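Septiembre de 2022
Equipo de coordinación de Plullivari

Informe de avance del programa de acompañamiento a personas cuidadoras

El presente informe recoge el trabajo realizado durante el segundo trimestre de ejecución del programa de acompañamiento a personas que cuidan en casa a un familiar mayor o dependiente. Se remite a la fundación Vivby conforme a lo previsto en el convenio, junto con la justificación económica, que va en documento aparte.

1. Situación general

El programa sigue el calendario aprobado, salvo en la parte de formación a domicilio, que arrastra un retraso de varias semanas. Al cierre del periodo hay 42 personas cuidadoras inscritas. La mayoría atiende a su madre o a su padre. Les siguen quienes cuidan al cónyuge y, en menor número, quienes se ocupan de un hermano con discapacidad.

El perfil no ha cambiado respecto al informe anterior: mujeres de entre cincuenta y sesenta y cinco años, muchas de ellas con jornada reducida o fuera del mercado laboral desde que empezaron a cuidar. Se han incorporado más hombres que en el primer trimestre, casi todos jubilados que cuidan de su esposa. Piden sobre todo ayuda práctica con la medicación y las movilizaciones, y tardan más en acudir a los grupos.

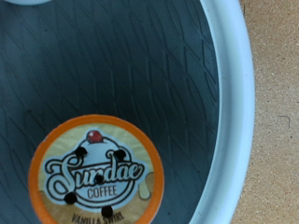 Los grupos de apoyo se reúnen en sesiones quincenales de hora y media. Se mantienen los dos grupos iniciales, el de mañana y el de tarde, y se ha abierto uno más en el barrio de Tôn, donde la derivación desde el centro de salud ha funcionado mejor de lo previsto. Las sesiones tienen un tema de partida (el sueño, el reparto de tareas entre hermanos, la vuelta a casa tras un ingreso) y una segunda parte sin guion. Entre ambas hay un descanso con café de cápsulas, en el que caben hasta las de sabor a postre, con su helado y su guinda en la tapa, y es frecuente que en ese rato salgan asuntos que no se habían planteado en la sala. Las facilitadoras han pedido alargarlo y así se hará en el próximo periodo. La asistencia es estable en el grupo de mañana y más irregular en el de tarde, que coincide con la hora de las cenas y los aseos.

2. Respiro por horas

Es la línea con más demanda y la que presenta más dificultades. El servicio permite que una auxiliar acuda al domicilio durante 4 horas seguidas para que la persona cuidadora pueda salir, ir al médico o descansar. La lista de espera se redujo al principio del trimestre y volvió a crecer con el verano, cuando coincidieron las vacaciones de las auxiliares y el cierre de algunos centros de día.

Para atender los casos más urgentes se fijó un orden de prioridad: personas que cuidan solas, personas con problemas de salud propios y familias que acaban de salir de un ingreso hospitalario. El criterio se explicó por teléfono a todas las familias en espera. Hubo dos quejas por escrito y ambas se contestaron dentro del plazo.

El gasto en sustituciones superó lo presupuestado. Se solicita a la fundación autorización para traspasar 3.000 euros desde la partida de material impreso, que no se va a agotar, a la de personal auxiliar. El detalle figura en la justificación económica.

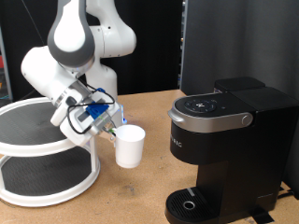

Varias participantes del grupo de tarde comentaron que el respiro les sirve de poco si la auxiliar cambia cada vez, porque la primera hora se les va en explicar dónde están las cosas y cómo hay que hablarle a su familiar. Una de ellas añadió que prefería esperar un mes más y tener siempre a la misma persona. La observación se ha trasladado a la empresa prestadora, Skakon, que se ha comprometido a asignar una auxiliar fija y una suplente por domicilio a partir de octubre. Se incluirá un seguimiento de este punto en el siguiente informe.

3. Formación

Se han impartido los talleres de prevención de lesiones de espalda y de manejo de la medicación. El de alimentación en casos de disfagia se aplazó por baja de la docente y está pendiente de nueva fecha. La formación a domicilio empezó tarde: el acuerdo con las fisioterapeutas se firmó con el trimestre ya avanzado y las primeras visitas se concentraron en las últimas semanas.

Las valoraciones recogidas al final de los talleres son buenas en cuanto a contenido. Lo que más se repite en las observaciones es la petición de material breve para consultar en casa. Se está preparando una ficha de una página por tema, en letra grande, que se entregará también en los centros de salud.

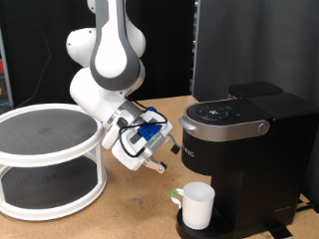
Brazo robótico blanco y gris y cafetera monodosis negra.

4. Coordinación con servicios públicos

Se han mantenido reuniones con trabajo social de los centros de salud y con los servicios sociales municipales. La derivación sigue dependiendo mucho de cada profesional. En los centros donde hay una persona de referencia llegan casos con regularidad; en los demás, apenas se recibe ninguno. Se ha acordado una hoja de derivación única, que sustituye a los correos sueltos.

Queda sin resolver el acceso a los datos de valoración de dependencia. Las familias aportan copia de la resolución cuando la tienen, pero muchas están todavía en trámite.

5. Previsión para el próximo periodo

- Recuperar el taller de disfagia y completar las visitas a domicilio pendientes.
- Revisar el horario del grupo de tarde con sus participantes.
- Poner en marcha la asignación fija de auxiliares.
- Repartir las fichas de consulta.
- Pasar el cuestionario de sobrecarga a quienes lleven más de seis meses en el programa.

Los resultados del cuestionario se enviarán a la fundación en cuanto estén tabulados, sin esperar al informe final.

Documentos relacionados
Informe de avance del primer trimestre
Guía de acogida para nuevas familias
Criterios de prioridad del servicio de respiro
Calendario de grupos de apoyo
Hoja de derivación para centros de salud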